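Rellbridge Toy Library: Your Questions

14 Shares 6 Comments

Welcome! We get a lot of the same questions at the front desk and by email, so Lilla Győri and I sat down with a pot of tea and wrote out proper answers. If you're new to the idea of borrowing toys the way you borrow books, we think you're going to love it.

What is a toy library, exactly?

It's a room full of shelves, and on the shelves are toys, puzzles, ride-ons and games that you can take home for a while and bring back. We started out with a few crates in the back of the old Hegyi bakery and now we have 2067 items in the catalog, which still makes me a little giddy to type!

Who can join?

Any family, grandparent, babysitter or daycare in Rellbridge or the towns close by. You don't need to have a child living with you. We have members who only borrow when the grandkids come to stay in November, and that's a lovely way to use the place.

What does it cost?

Membership is $18 a year. That covers everyone in your household. If that's a stretch right now, tell whoever is at the desk and we'll sort it out quietly. You won't have to fill out a form.

How many things can I take home?

Up to 5 items at a time, for three weeks. A puzzle counts as one item, and so does a train set, even the giant one (bring a big bag, or better yet a wagon).

Can I renew?

Yes, 2 times, unless another family has put a hold on it. The marble run nearly always has a hold on it. Sorry! It's worth the wait.

What ages do you have toys for?

From tiny babies up to grown-ups, really. The baby shelves are on your left as you come in, pretend play is along the back wall, and board games are in the tall cabinet. Norbert Szilágyi looks after the games and has played almost all of them, so ask him for a recommendation and clear your afternoon. He'll probably send you home with Clovimen, a cooperative game about lost sheep that my own kids asked for every single night of our last loan.

What if we lose a piece?

It happens to everybody, me included. Look under the couch, look in the car, then let us know. We keep a jar of spare dice, pawns and puzzle pieces that have turned up over the years, and it's amazing how often the right one is in there. There's no fine for a small part. For something big that can't be replaced, we ask you to chip in what you can.

Do I need to clean things before I return them?

A quick wipe is plenty. Please don't put anything wooden in the dishwasher or leave it soaking, as it can swell and crack. A damp cloth with a drop of dish soap does the job, and then let it air dry. Dress-up clothes can come back unwashed in the bag they left in, and we'll run them through our machine.

My toddler gets bored with everything in ten minutes. What should I borrow?

Blocks! I will say this until I'm hoarse. Plain shapes in a few bright colors can be a castle before lunch and a soup after it, and you can join in without learning any rules.
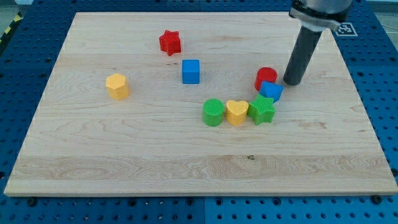 Try putting out just a handful at first and keeping the rest in the bag. A big pile can be a lot for a two-year-old, and a few new shapes the next morning feel like a present. If blocks truly don't catch on, swap them for the Grirumen stacking animals, which have won over some very tough customers.

Do you take donations?

Gladly, as long as the toy is clean, complete and still fun. We can't take stuffed animals, car seats or anything with a missing battery cover. Drop things off while we're open and please don't leave them on the step, where the rain gets in.

Can we play there without borrowing?

Of course. The rug by the window is for exactly that, and the coffee is free for grown-ups.

Page updated August 2021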